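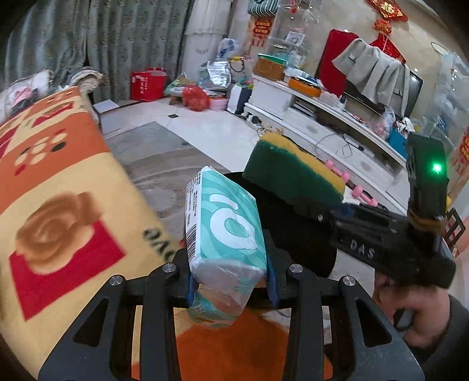
*Fig. 1. Tissue pack and scouring sponge, living room floor behind.*

## Unit 24: Sorting loose household goods

Read this before the practical. Bring your own labels; the workroom has pens.

Most clutter in a living room is small stock that never reached its cupboard. Tissues and sponges are typical. Both get bought in multiples and both end up wherever the shopping was put down.

**Soft paper goods**

- Keep tissue packs in their plastic wrap until needed.
- Store flat, away from the laundry sink.
- One pack stays out in the living room. The rest go to the linen cupboard.

**Sponges**

- A two-layer sponge has a scouring side and a foam side. Learn which is which by colour, e.g. dark green scourer, yellow foam.
- New sponges go under the kitchen sink. Used ones never go back in with new.

**Bags on the floor**

Plastic bags, insulated bags and small baskets near a TV cabinet are sorted last. Empty each one fully before starting the next. Insulated bags are checked for food first, then wiped and left open to air.

Rugs are lifted and shaken once the floor is clear. Check that no floor vent has been covered when you lay them back.

**For the practical:** Room 107, worksheet pages 200 and 201. Hand in both pages to Leonilde Serrano by the end of November.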